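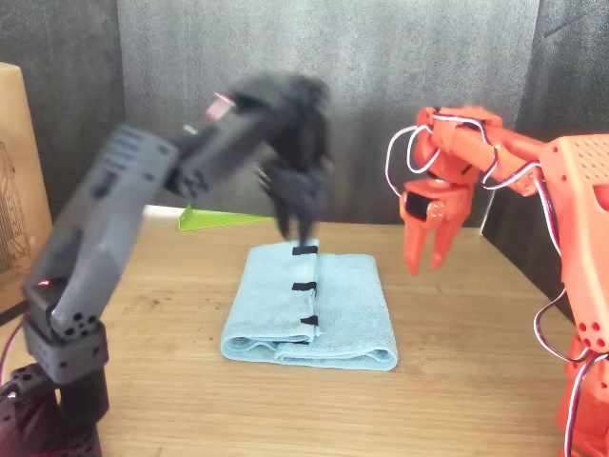
Two robot arms, one dark gray and one orange, over a folded light blue towel at the Drinevden test table.

OLTBERG, 11/22/19 – Drinevden today released results from its first long trial of low-cost robot arms on household chores. The company set the arms to folding towels, sorting cutlery and wiping counters, and logged 2096 attempts between April and the end of the trial.

Folding was the slowest chore. A towel that a person folds in a few seconds took the arms 113 seconds on average, and many attempts had to be restarted by hand after a corner slipped.

"People ask us when they can buy one that does the laundry," said Dede Kpodo, who leads testing at Drinevden. "My answer today is that it can fold one kind of towel, on one table, if somebody lays the towel out first. We would not sell that."

Cutlery sorting went better. Wiping was dropped partway through, after the arms kept pushing crumbs onto the floor.

Drinevden ran a shorter shop-floor trial with Arruda, a linen supplier. Thư Quách, operations manager at Arruda, said her packing line will stay staffed as it is. "We had the arms for 13 days. They were fine at putting a folded item in a tray. Everything before that step still needs hands."

The full results run to 10 pages and are available from Drinevden on request. A second trial will cover shirts and pillowcases.

Recent releases
Drinevden opens larger test room in Oltberg
Zandum gripper kit now shipping to schools
Drinevden and Arruda agree on packing line trial
Notes from the April open day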